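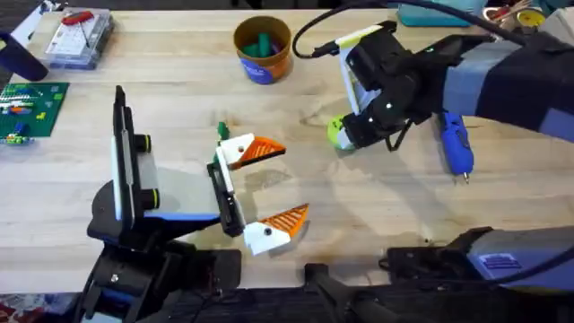
Ohemaa Amoah asked me to put the plain version first, and wondered why anyone would call it "handoff labeling" when the robot doesn't hand anything to anybody. Fair enough! The name stuck from an early draft, so I'm keeping it as the title and explaining it below.

Handoff labeling (also called the Quansah method, after the project it came out of) is a way of teaching a two-armed robot from recorded demonstrations. A person drives both arms through a job, and every recording gets split wherever the lead passes from one arm to the other. Those split points are the "handoffs." The learning program then practices on the pieces as well as on the full run.

Background

I got into this through the Darkadano tabletop tasks, which are mostly small bench jobs: picking up a tool, turning it, holding a part steady while the other arm works. We'd been training on whole recordings, and the arms kept waiting on each other (both polite, both stuck). It drove me up the wall.

Method

We started with 400 recordings and threw out the ones where the driver gave up partway, which left 300. Splitting is done by hand, with a simple rule: the arm that's moving toward contact has the lead. If both are, you mark it as shared and move on. Marking a full set takes me roughly 200 minutes, plus coffee.

Results

On the Darkadano tasks we ran 573 trials, and the stuck-waiting problem showed up far less than with whole recordings. Picking up thin tools got better too, which I didn't expect. Long jobs with lots of shared stretches barely changed, and I still don't have a good story for that. The Plakirbridge group tried it with softer fingertips and saw the same pattern.

Open questions

Can the splitting be done by a program? Stesodis has a first try at it, but it marks a handoff every time an arm slows down.

Related articles
Shared-lead segments
Darkadano tabletop tasks
Two-arm teleoperation
Fingertip shapes for parallel grippers

Last updated 8 Jun 2026
Contact | Copyright Quansah project | Back to top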